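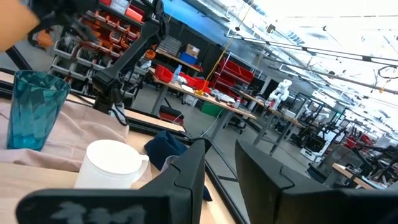
Participants wanted: come clear a table with us (paid, two hours, coffee included)

Hi! I'm Torquil Haldane and I run the tableware and cloths study at Zetura. I'm looking for people who'll come in for one afternoon or evening, sit or stand at a table with cups and cloths on it, and put everything away the way they'd do it at home. It's a nice way to spend a couple of hours if you're the kind of person who can't walk past a kitchen counter without straightening it up (and just as nice if you're the kind who can!).

Some background. Last year we sent out a long questionnaire on how people store their everyday cups, mugs, napkins and dish towels, and we got 2,969 of them back, which flattened me a little. I read a lot of them myself. People have strong feelings about whether mugs go rim up or rim down. But what folks write and what their hands do are two separate things, so now we're doing the hands part. We've had 174 people through so far and I'd love to get nearly twice that before we start writing it up.

What you'd be doing

You'll work with ordinary stuff. There's a plain white mug, a teal tumbler with faceted sides that everybody wants to take home, a beige paper cup, and a bunch of cloths, including a dusty pink one, a navy one and a tan one. The table is light wood. Behind it there's a tall rack of red and orange bins for small parts.

We start with the table messy. Cups standing on cloths, cloths crumpled up by the edge, that sort of thing. You clear it onto the shelf in whatever order you like. Then we mess it up again in a new arrangement and you do it over. Most people get through six to eight rounds. Between rounds I'll ask you a few things, like why the cloth went first, or why you folded one and rolled another up. There's no right answer and I won't be grading your folding. (Mine is terrible.)

After the break we do what I call the Wamus round, after the sorting sheet we use for it. You get a short list, say all the cups on one side and the cloths folded in the middle, and you follow the list instead of your own taste. Some people find this part very soothing. Others get a bit cranky and tell me the list is wrong, and I write that down too.

Who I'm looking for

Anybody 18 or over who's comfortable picking up small everyday things and standing for stretches of fifteen minutes or so. A stool is available the whole time. Left-handers, please please sign up, I'm short on you! I'd also like more people who share a kitchen with three or more others, and people who've worked in a cafe, a cafeteria or a hotel. If you've already done the Groditz linen session with us you're still welcome at this one.

You don't need to be tidy. You don't need to bring anything. Short sleeves or sleeves that push up are best, and leave the big rings and bracelets at home if you can. 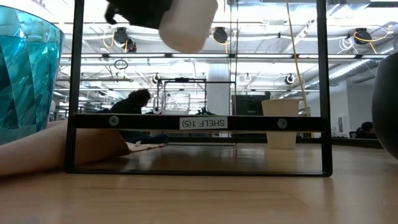 How do I know which shelf things go on?

The shelves have printed labels, and we'll go over the numbering with you before the first round.

Pay and times

You get $50 for the session, paid the same day, plus your parking or bus fare if you hang on to the receipt. If we have to stop early for any reason on our end you still get the full amount. Sessions run from 2 to 4 p.m. and again from 5:30 to 7:30 p.m., all through February. The evening ones fill up first, so if you can do afternoons, say so and I can probably get you in quickly.

Getting here

We're at 691 Cifuentes Street, second floor. The front door sticks, so give it a good pull. There's an elevator to the left of the mailboxes. Street parking is free after 5, and before that the lot across the way is your best bet. Come up, turn right, and follow the signs for Zetura. Please try to be ten minutes early so we can do the paperwork without rushing.

A few more things people ask me

The sessions are recorded so we can go back and look at the order in which things were put away. You'll get a consent form ahead of time by email, so read it at home and ask me anything you want. You can change your mind at any point, including in the middle of a round with a mug in your hand.

Friends can come along and wait in the front room, where there's a couch and decent wifi. I can also book the two of you back to back. What I can't do is have both of you at the table together, as much fun as that would be to watch.

If you break a cup, you break a cup. Just step back and let us sweep up.

To sign up

Send me an email with "table session" in the subject line, and tell me your first name, whether you're right- or left-handed, how many people share your kitchen, and a couple of times that work for you. I answer everything myself, usually by the next morning. If the month fills up I'll put you on the list for the next batch and write when I have times.

Torquil Haldane
Tableware and cloths study, Zetura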